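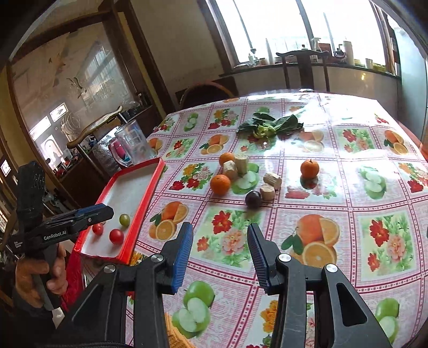
Handheld pair at Odham — upkeep report, March

Where we are
Both hand grippers at the Odham table are back in use. Left one was out for most of the month, jaws closing crooked. Right one never stopped but the pads were past it. Blue ribbed pads on both now, new set from Lekard, paid out of the spares line.

Work done
Stripped the jaws, cleaned the slides, no grease (it picks up lint). Screws on the pad mounts backed out and refitted with thread lock. Two round heads per jaw on the outside, check those first if a pad feels soft. Left handle had a sticky return spring. Replaced. Zeroed both at full close and again at full open, and saved teh numbers in the Kwofie log.

Test run after refit: 150 picks per hand, mixed fruit, cherry tomatoes into the red tray, plum, oranges, then the corks. Corks are the worst, they roll. 33 misses on the left, 20 on the right. Left still needs work, I think the jaws sit a hair wide at the tips. Will shim and rerun.

Total picks logged since the last report: 553, both hands together. Lower than planned, see downtime above.

Problems
— Window light. The plastic tablecloth is shiny and glare comes up off it in the morning. Moved the sessions to after 2 pm for now. A matte cloth would fix it but then old and new runs don't match, so your call please.
— Juice on the pads. Split tomato gets in the ribs and dries hard. Wipe after every tray, soft brush at the end of the day. This is on the checklist now.
— Jemow cable set still not here. Using the old one, taped at the strain relief. It holds but I dont want to go another month on it.

Money
Pads and spring inside budget. Nothing spent on travel. Cable set is committed, not invoiced.

Next month
Shim left jaws, rerun the same 150. Second spare spring on the shelf. Swap cables when they land, then re-zero both. Need a yes or no on the cloth before April so I can order.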